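Walking the Wells at Tirnalside

Each February, people in Tirnalside walk the old parish wells before breakfast. The route takes in 7 wells over four miles, starting behind the church and ending at the mill pond. At each stop the walkers drop in a pinch of salt and say the name of someone they want kept safe in the coming year.

The earliest record of the walk is 338 years old, a line in a parish book about candles bought for it. In neighboring Flerkcombe a similar custom died out when the wells were capped. Tirnalside kept its wells open, and a farm at the top of the lane still draws from one of them.

Forty-eight people came this year, most of them local. Children carry the salt in paper twists and are allowed to skip the steep part above the quarry.

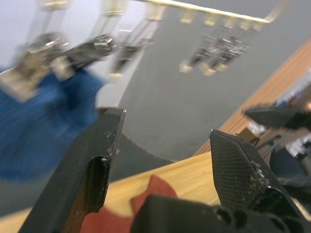
After the last well, everyone goes back to the hall for barley soup and a flat seed bread baked the night before. The bread is torn, never cut, and the first piece goes outside for the birds. Visitors can join without signing up, but the lane is muddy and there is no parking past the bridge.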